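Wamus Community Forum > Fixtures and Jigs > Plate for holding a long thin board

tallowfield
I need opinions on a base plate before I have more of them made. It's for a practice station where people learn to seat parts by feel and by eye. The plate is gray plastic, flat, more or less square, and it sits on ribbed aluminum. The part giving me trouble is the long thin circuit board strip that goes along the low side. It's held by two small clip blocks, and when you press one end in, the other end wants to lift.

I printed the first one at home and had the next batch done by Jibrin. Same problem on both, so I don't think it's the printing.

ostrander_k
How long is the strip and how tight are the clips? If the strip bows between them you may want a third clip in the middle.

tallowfield
313 mm for the strip. The clips are a light press fit. I can push it in with one finger if I start at the left.

pemmican
I would not add a third clip. Every clip is one more place to crack a board. Open up the right clip a little and leave the left one tight. Then the left one holds and the right one only guides.

ostrander_k
That works until somebody turns the plate over. I had a set for the Narar build where one clip was loose, and the boards slid out in the tote. We ended up reprinting all 50.

pemmican
Don't store them with the boards in. Problem solved.

ostrander_k
People will store them with the boards in. You can put it on the label and they still will.

quillback
What is the rest of the plate for? If it's only the strip, a long narrow base would save you a lot of plastic.

tallowfield
The rest is for other parts. There are square sockets up top, then two shallow rectangular pockets on the left, one under the other. I want people to do the easy ones first and the strip last. A narrow base would also tip when you push down on one end.

quillback
OK, that makes sense. I'd still take the corners down further. Square-ish corners catch on sleeves.

tallowfield
They're already rounded a bit. I can go to 8 mm and see.

dunmore_shop
Can you post it with the strip in? Hard to say anything about the clips without seeing how far in from the ends they are.

tallowfield
Current version, strip seated in both clips. The thick block sticking out at the right is staying, so please don't tell me to cut it off.

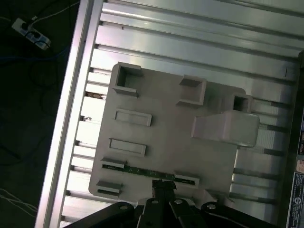
dunmore_shop thinks the clips should be left where they are and the change made in the lip. Put a small lead-in on it so the strip drops in without scraping, and the lift at the far end should get a lot smaller.

pemmican
Agree on the lead-in. Still say loosen the right one.

ostrander_k
Still say don't. But a lead-in is cheap to try, so do that first and change one thing at a time.

quillback
If you go back to Jibrin, ask for a couple of test clips on their own before paying for whole plates. The shop I use in Aststead does that for almost nothing. You can screw them to a scrap of anything flat.

tallowfield
Good idea on the test clips. I'll draw up 5 with different lead-ins and leave the fit alone for now. Will post in November when I've had them in my hands.

pemmican
Make one of the 5 looser. Just one.

tallowfield
Fine, one.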